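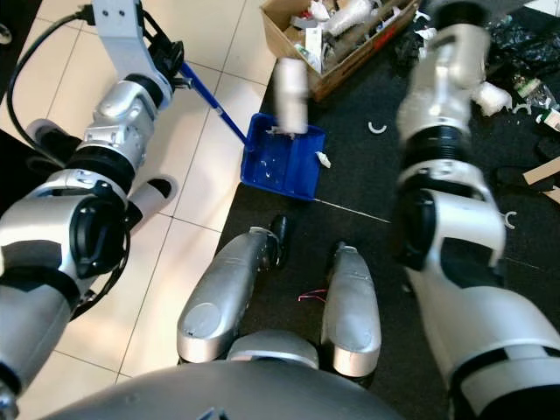
*Última modificación: diciembre, 16:40*

**Ticket 349 - Presupuesto de accesorios para la prueba de limpieza**
Estado: abierto (otra vez)

Compras pregunta por qué pedimos un recogedor aparte si el pliego decía "kit de limpieza completo". El kit de Skevix trae pinzas, cables y un manual precioso. Recogedor no trae. El azul de mango largo salió de la caja chica y ya recoge trocitos blancos, así que propongo darlo de alta y pasar página.

Pendiente de decidir:

- Dedos de repuesto: Drukonska pide 393 por juego, Taipe 349. Taipe no incluye tornillos - los cobra como "experiencia de montaje".
- Tope de la partida: 2000. Con 3 juegos de Drukonska nos quedan 821 para todo lo demás.
- Alfombrilla negra: se queda. Falta saber a qué cuenta se carga.

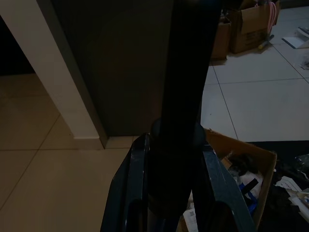
**Vikas Nishad**
Responsable de equipamiento, proyecto Cladutham

Añado al ticket los tubos negros: el dedo derecho tiene la cara algo rozada y quiero precio de fundas antes de firmar nada. Compras contesta que "fundas" no existe como categoría. Probé con "consumible textil" y el formulario lo aceptó a la primera.

Siguiente paso: oferta revisada de Taipe, con tornillos.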